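The meeting after the meeting

5 September 2023

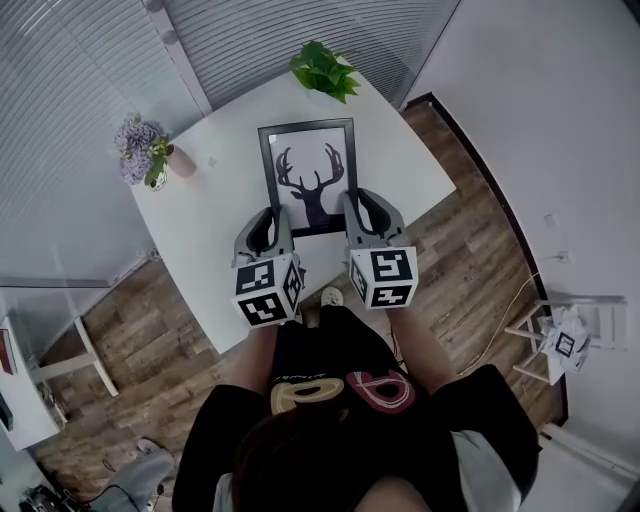
I have been thinking a lot lately about the conversations that happen in the hallway once everyone has closed their laptops and picked up their mugs. You know the ones. The official meeting ends with nodding all around, and then two or three people drift over by the coat rack and say what they really thought of it. I used to be a champion at this. I could sit through an hour with a pleasant look on my face and then talk for twenty minutes straight once the door was shut.

It was Pravesh Venter who cured me of it, or mostly cured me. I worked for him at Bendeo, back when we were still sharing a floor with the Clostum people and you had to book the one good conference room well in advance (and then defend it, because somebody was always in there "just finishing up"). Pravesh was a quiet manager. He wrote everything in pencil. I don't think I ever heard him raise his voice, even in the week we found out the Buthelezi account was leaving and half the building was going around slamming drawers.

Anyway, one February we had a long planning session about moving our customer files over to Stillar. There were 1191 accounts to move and a schedule that looked very tidy on the wall. I thought the schedule was a mess. I thought we would be answering angry phone calls well into spring. And I said nothing at all, I just wrote "no way" in the margin of my notebook and underlined it. Then I went down the hall and told my friend in billing every single thing that was wrong with it, in order, with hand gestures.

Pravesh was refilling the stapler on the other side of the partition. He didn't make a fuss. He came around the corner and said, "I'd have liked to hear that an hour ago," and went back to his desk. I felt my face go hot all the way up to my hair! I would have much preferred a scolding, because with a scolding you can at least feel a little sorry for yourself afterward.

The next morning I went in and apologized, and he waved that off and asked me to go through my worries again. So I did, more politely this time. Some of them were silly. A couple were things he had already thought of and simply hadn't mentioned. But one of them, about the 79 accounts that were billed on a different cycle, was a real problem, and we pulled those out and did them separately at the end. It took us an extra week and I brought in a lot of banana bread.

Now, I don't want to make it sound as if speaking up is easy, or as if every manager is a Pravesh. I have worked for people since then who asked for "honest feedback" and then looked at you as though you had tracked mud across their carpet. If you have one of those, I'm truly sorry, and I think you're allowed your hallway. We all need a place to let off steam.

What I try to do these days is fairly small. If I notice I'm saving something up for later, I ask myself whether I could say it now in one sentence. Usually I can. "I'm worried about the timing" is a perfectly good sentence. So is "Can I think about that and come back to you this afternoon?" - that one has saved me more times than I can count, especially when I'm tired and likely to come out with something sharp.

And when I'm the one running the meeting, I've started leaving the last few minutes with nothing planned in them. It felt terribly awkward at first. People looked at the clock, people looked at me, somebody always coughed. But if you can bear the silence a bit longer than is comfortable, someone will generally say, "Well, there is one thing," and I put my pen down and listen to it.

My friend from billing has retired now, by the way. We still talk on the phone most weeks, and she says she misses my hand gestures.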